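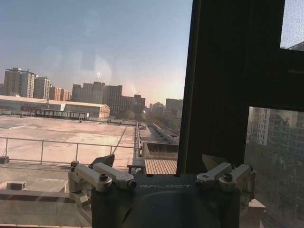 The Long Way to a Loaf

By Ilse Dijkstra

The first thing Lies De Smet did when I came through her kitchen door on a Tuesday morning was hand me an apron, and the second was to tell me I was late. The rye had been ready since seven, she said, and rye does not wait for writers who stop for coffee. (I had stopped for coffee. She could smell it on me.)

Lies and her sister Femke have been baking together in Trullano since they were girls standing on chairs, and for the past nine years they have sold their bread out of a narrow brick storefront called Abdella, after the street their grandmother grew up on. There is one oven, a bench worn into a shallow dip on the side where Lies stands, and a sourdough starter that lives in a crock with a saucer for a lid. Femke feeds it before she feeds herself. On the coldest nights she has been known to carry it upstairs and set it by the bed, a habit her husband has learned to live with.

I had come to write about the rye, the dark one with caraway that people drive over from Pavavby to buy, but the sisters wanted to talk about flour, and when two people who know that much about flour want to talk about it, you pull up a stool and let them. Most of theirs comes from Jasper Wouters, who grows an old, tall rye on a sloping field north of town and mills it himself on stones he dresses by hand every winter. The crop leans over in any kind of wind and gives him far less grain than a modern variety would, and he grumbles about it all through August and plants it again anyway.

"It tastes like something," he told me over the phone, and then was quiet for so long I thought we'd been disconnected. "That's about all I've got to say on it."

The bread itself takes two days. The first is mostly waiting, with the rye soaking overnight in warm water and a little starter until it smells like cider. On the second day Lies mixes it with her whole arm, up to the elbow, and scrapes the dough into tins with a wet spatula. You can't knead it the way you would a white loaf, and I can report that trying to will get you a sharp word and a sticky watch. It goes into the oven hot and comes out dark, and then comes the hard part, because Femke won't let anyone cut it until the next morning.

Mal-soon Nam, who runs the soup counter across the street, buys the heels and ends and toasts them in butter for her customers. She put a bowl of barley soup in front of me at noon with a slice leaning against the rim, and I'm afraid I stopped taking notes altogether. The crust had gone crisp at the corners and the middle was still chewy and a bit sour, and I ate it all and asked for another.

I left that afternoon with a warm loaf in a paper bag on the passenger seat and strict instructions. I made it as far as the gas station before I tore off a corner. Please don't tell Femke.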